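Handout 2 — Grasping by demonstration
Dalgleish Robotics Module, October 2019

Welcome back! Last time we got as far as moving the arm by typing in joint angles, and most of you found out how slow that is. From now on you do the teaching with your own hands. You hold the gripper, you do the task, and the software learns from what you did. It is my favourite part of the whole module.

## What you need before the session

- Your logbook, with the frame drawings from Handout 1
- The Zosela viewer installed and opening without errors (try it at home, please — the install is slow on older laptops)
- Sleeves that roll up

## Words we'll be using

**Demonstration.** One full go at a task, from the start pose to the moment you let go of the object and move clear.

**Policy.** The thing we train. It takes in what the camera sees and gives out the next small movement.

**Aperture.** How far apart the fingers are. Zosela plots it as a green line under the video, and you'll get very good at reading it.

**Approach.** The part of the path before contact. Beginners rush it, and then the policy rushes it too!

## The task

Pick up one object from the round table, lift it clear, and set it down again at a new spot on the top. We start with the apple. It's a lovely first object: nearly the same shape from every side, firm, and easy to tell apart from wood. Leave the bottle for later. A tall thing full of water tips if you touch it too high, and a clear plastic surface changes its look with every step you take.

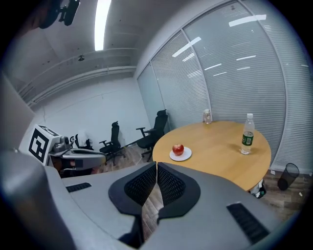

Work in pairs, one holding and one logging, and swap after each set. Each pair records 40 demonstrations. Start from a different place each time: nearer the chairs, nearer the glass, higher, lower. If all your starts look alike, the policy will only cope with that one start, and we'll see it fail in a very dull way.

Some habits worth picking up early:

1. Open the fingers fully before you move in.
2. Come in slowly and keep the object between the fingertips in the view.
3. Close, pause, then lift. The pause makes a flat step in the aperture plot, and Jarkadach uses it to split the recording.
4. Don't throw away a wobbly one. Mark it W in the log and carry on.

## Training

Upload to Jarkadach under your pair's name and choose the small network. Leave the image size alone for now. In July I ran the same task with 31 good demonstrations and got a policy that picked up the apple from starts it had never seen — I was grinning all afternoon.

## For your logbook

Sketch the aperture plot for one clean demonstration and one marked W, and write a few lines on where they part ways. Then read the Dirnulow notes up to the end of section 2, skipping the proof if you like. Bring your questions!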